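Search the guides
Type a word and press Enter

Finding out why the gripper says it has the object when it doesn't

By Tyra Bakke
Last revised 28 June 2018

If you have spent any time with pick-up tasks in Metlow, you have probably met this one. The arm goes down, the fingers close, the log prints GRASP OK, and up goes the gripper with nothing in it, or with the wrong thing in it, or (my least favorite) with two things jammed together that fly apart the moment they leave the seat. The run carries on as if all were well. The arm travels over to the drop point, opens its hand over nothing at all, and reports a finished task.

I lost most of a January to this fault in the Gernholm living room scene, and Wenche Moen lost a fair part of the same January helping me, so I thought I would write down the way we go at it now. It's a slow method, I'm afraid, but it is a steady one, and you can do the whole thing in an afternoon with a pot of coffee and a notebook. You will need a scene that fails, the run's log, and permission to change the controller settings. If you are on the shared Skotora machines, ask for that last one before you start and save yourself the wait.

A word about why I treat this as a safety matter and don't file it under annoyances. A controller that believes it is holding something will move differently from one that knows its hand is empty. Ours raises the arm faster and stops checking the fingers. In simulation the cost is a silly-looking run. If the same controller goes on to a real arm, with a person reaching over to tidy the table, I would very much like it to know what is in its hand.

Step 1. Pick one bad run and stay with it

The temptation is to look at twenty failures at once. Please don't. Choose a single run that fails every time you replay it, write down its seed, and leave the others alone until you understand that one. Mine was seed 302, and I could probably still draw it from memory.

Replay it three or four times with nothing changed. If it fails in some replays and passes in others, you have a timing problem on top of your grasp problem, and you should turn on fixed stepping (Settings, then Physics, then Fixed step) and try again. Stay on this step until you get the same result each time. I know it's dull! I once skipped it and spent two days chasing a change that had done nothing whatsoever.

Step 2. Find the moment the fingers close

Open the log and search for the line that says FINGER CLOSE START. In seed 302 it comes at step 1261. Put a pause a little ahead of that point so the run stops with the hand in place and the fingers still apart, then switch over to the close view, the one that looks past the fingers at whatever they are about to pick up.

Have a good long look before you touch anything. The target in this task is the rifle cartridge, and your eye goes straight to it, because it's brass and everything near it is dark. What took me far too long was the black object lying right up against it.

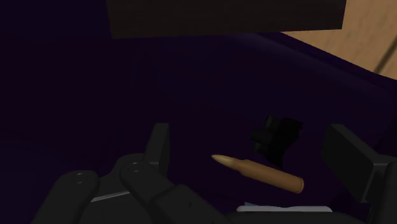 Close view. The black object sits just behind the base end of the cartridge.

Black thing, black fingers, dark purple upholstery. I had looked at this view many times and taken that lump for part of the gripper or for shadow. If your scene is as dim as mine, turn up the scene light while you are investigating and put it back when you are done. You can also give each object a loud flat color under View, then Debug colors. Wenche does this first thing, every time, and she is right to.

Step 3. List what is touching what

With the run still paused, open the Contacts panel and write down every pair it shows. Leave out the long list of furniture touching the floor. What you want are the pairs that include a finger, the target, or anything next to the target.

Then step forward a little at a time and watch for new pairs as the fingers come in. A healthy grasp ends with the target touching one finger and the same target touching the other. In the bad run I had this instead:

left finger and cartridge
right finger and black object
black object and cartridge

So the hand was closing on a sort of sandwich. Both fingers were pressing on something, the something pushed back, and the controller was satisfied. Read your own list slowly and say it out loud if that helps. It helps me.

Step 4. See what the controller is really checking

We use the Sheehan grasp module, and as it comes, it calls a grasp good when two things are true: the fingers have stopped moving, and the force on both of them is over the set limit. Neither of those asks which object the fingers are touching. A cushion would do. The edge of a table would do.

Open the grasp settings and look for the line named target_match. If it says "off" or is missing altogether, you have found at least half of your trouble. Set it to "both", which tells the module that each finger must be touching the named target. Leave "either" alone. I tried it, and it passes the sandwich without a murmur.

Save, replay your seed, and see what you get. You should now see GRASP REJECTED in the log at the point where it used to say GRASP OK. The arm still hasn't picked anything up, of course, and this is where people get discouraged and change the setting back. Please hold on. A run that fails and says so is a far better thing to have than what you had this morning.

Step 5. Check the scene from farther away

Before you start adjusting the approach, pull the view back and look at the whole seat. The close view is wonderful for fingers and hopeless for everything else. From up high you can see what else might get in the way, how the target is lying, and where the arm has to come from.

In Gernholm the wide view looks down across the sofa, with the arm rising from behind the dark side table. The cartridge lies on the seat just below the hem of the blanket, and the black object is so nearly the color of the upholstery that I still have to hunt for it.

I look for three things at this distance. The first is overlap: do two objects share the same patch of seat, so that one may be resting on the other? The second is cloth. A blanket hanging over the backrest is harmless until the hand brushes it on the way in, and then you have a new set of contacts to puzzle over. Look along the hem too. There are two small dark triangles in ours that may be gaps in the fabric, and I keep a note of them in case a finger ever goes through. The third is the gripper itself, whether it has room to come down beside the target without dragging a knuckle across a cushion. 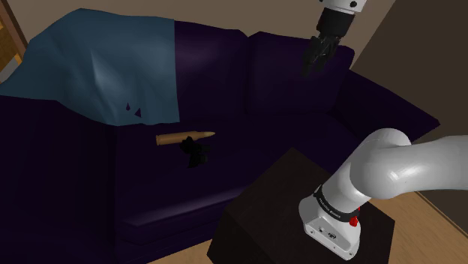 Step 6. Change the approach, one thing at a time

By now the controller is telling you the truth, so you can work on the grasp itself. Make one change, replay, write down what happened, and only then make the next one. These are the changes I would try, in this order.

a. Move the grasp point along the target. By default it sits at the middle. With a neighbor crowded up against the base end, shift the point toward the tip, a little at a time. For seed 302 this alone was enough.

b. Turn the hand. The fingers should close across the short way of the target. If the neighbor is still in the path, try the same grasp with the wrist turned half way around, which swaps the fingers and sometimes gives you a cleaner way in.

c. Open less. We had the fingers opening as wide as they would go, out of habit, and a wide hand sweeps up everything in the area. Set the opening to the width of the target plus a small allowance.

d. Clear the neighbor first. If nothing above works, have the arm nudge the other object away and then start over from the top. It is slow and a bit clumsy, and you must look at the contacts again afterward, as the nudge may have moved the target too.

If things fly apart during the squeeze, look at the grip force as well. Two rigid objects pinched together will be pushed into each other by the solver, and it gets its revenge all at once. Bring the force down until the target is held and no more.

Step 7. Run the whole set again

Now you may finally go back to the other seeds. Run the full set with target_match on and your new approach in place, and make a fresh list of the failures. Our set is 400 runs. The first time we did this properly, 126 of them came back rejected, and a good many of those had been counted as successes for months. I went for a walk after that. Wenche, bless her, just started sorting them by what the right finger was touching.

Sorting is the way to do it. Group the failures by the contact pairs at the moment of rejection, pick one from the biggest group, and go back to Step 1 with that one.

If you are still stuck

The log shows no FINGER CLOSE START at all. The arm never reached its grasp pose. That is a planning fault, and the guide you want is the one on blocked paths.

The log says GRASP OK and the contacts are right, but the target slips out on the way up. Check the friction values on the fingertips, then the lift speed.

Every single run is rejected after you change target_match. The name in the settings must match the object's name in the scene exactly, capital letters included. I have made this mistake more than once and will surely make it again.

The grasp is good but is lost as the arm passes the backrest. Turn the cloth off for one run and compare. If that cures it, raise the first waypoint before the arm moves sideways.

When you send me a question, please put the seed and your contact list in the message.

Contact Tyra Bakke | Copyright 2018 Skotora | Back to top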